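Simulation first, robot later (much later?)

I went along to the robotics evening class again, mostly because I'd paid for the whole term. Regular readers will remember I was promised a robot arm. What we have so far is a robot arm on a screen, in a made-up room, and I have now spent more of July looking at a rendered floor than I have at my own garden.

The argument for this, as put by Luminița Văduva, who runs the class, is that you can crash a simulated gripper as often as you like and it costs you a restart. Fine. She used to fix packing machines at Vandholm and has seen what a real one does to a door panel. I don't doubt her on that. What I doubt is how much of it carries over. The Trasano kit we're supposed to move to in the autumn has cables that snag and a joint that Gonzalo Nieto says sags when it warms up, and I've yet to meet a sagging joint in the simulator.

My job was the wrist view. You get a camera low down by the hand and you're meant to steer by it, which is harder than it sounds when most of what it shows you is floorboards.

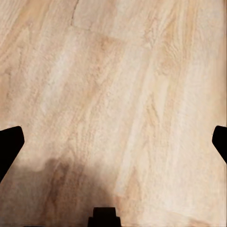
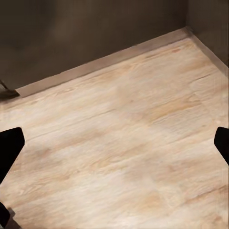

Two wrist views from the simulator, fingers open and nothing in them.

I'll give them the wood grain. Somebody took trouble over it, and the shadow of the hand is a nice touch, though it goes soft in a way I can't say I've noticed at home. The walls got rather less love.

My practice run was set for 700 steps and I stopped it at 326, having lost all sense of which way I was pointing. Gonzalo's advice was to find a plank seam and follow it. That worked for him. I'd say a method that relies on the floor being stripy won't do much for us on the lino in the real workshop, and I did say so, and was told to write it in the log.

The other thing is the money. The arm from Garrido is 2,980 before you've bought anything to bolt it to, and the club has not got that. So we may be in the simulator for a good while yet, in which case I'd like it admitted that the simulator is the course. I'll still go next time. I want to get past step 326.

Recent posts
Why I sent the Zostlow controller back
Soldering, second attempt
Is the club newsletter worth printing?
A shed door that shuts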